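Lirley Kitchen Cell — Project Report, Group 17
September 2021

What we had to do

Take over the simulated kitchen cell from last year's group, get the arm running again and write down how it is set up so the next people don't lose two weeks like we did. The cell is called Lirley. It runs in Gristura, version the lab already had installed. All work was done in simulation, no hardware time.

State when we got it

Not great. Scene file opened but the arm was floating a little off its base mount. Controller config pointed to a folder on somebody's laptop. Log from the last run had 1679 warnings, nearly all the same one — joint limit file not found. So the arm was running on default limits the whole time, which explains the elbow swinging way too far.

The handover notes were one page. Half of it was about an older cell (Mulligan) with different fingers on the gripper. We kept it in the repo anyway.

Setup, in the order that worked

Fix the paths first. All of them are relative to the project folder now. Then load the joint limits, then the arm, then the kitchen. If the kitchen loads first the base snaps to the wrong origin and you get the floating again. We don't know why, the load order is in the start script so you shouldn't have to think about it.

After that, zero the joints. Check each one by hand with the slider, small moves. Wrist was reversed — positive turned it the wrong way. One sign in the config, took us a whole afternoon to find.

Then the tool offset. This was the main repair. The offset was still the one for the Mulligan fingers, so every target came out 18 mm too high. Grasps closed on air above the rim. We measured the new one by driving the fingertips to a known point on the countertop and reading the difference, did it from different sides, took the average.

Bowl check

We use the dark bowl on the counter as the test object for everything. It's round so the approach angle doesn't matter much, and the rim is a good thing to line the fingers up on. The arm comes over the counter with the elbow folded forward and the fingers pointing down, stops by the bowl, and we compare the reported position with the bowl position from the scene file. If the two don't agree, don't bother running grasps.
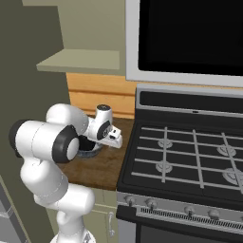
Fig. 1. Gripper at the bowl, counter left of the stove.

Ran the check 30 times after the offset fix. Same start pose each time, restart between runs. Position was good in all of them except the first, and that one was our fault, old config still in memory. Always restart Gristura after editing the config, reload button does not do it.

Keep-out zones

The stove is right next to the working area so we put a keep-out box over it, grates included, and another one for the microwave above. The old boxes were there but switched off. We made the stove box a bit bigger than the stove, otherwise the forearm could clip the knobs when it swung back. Downside is that the right end of the counter is harder to reach now. Planner sometimes says no path when there clearly is one. Moving the object left a bit fixes it.

Also added a box for the shelf on the back wall. Probably overkill.

Looking after it

Before each session: run the bowl check, look at the warning count, should be zero. If it's not zero stop and read them, don't do what we did the first week.
When anything on the gripper changes: new tool offset, every time.
When Gristura gets updated: redo the zeroing, one update reset our joint signs without saying so.
Back up the config to the Tuvex share, not just your own machine. Name it with your group number.

Not finished

Finger force is still a guess. We set it low and it's fine for the bowl, haven't tried heavier stuff. Collision meshes on the wrist are too coarse and make the planner nervous near the backsplash. Would of liked to redo them but ran out of time. The start script also prints an error about a missing texture, you can ignore that one for now.

Config, start script and the check log are in the group folder under lirley_final. There is also a lirley_final2, that one is older, dont use it.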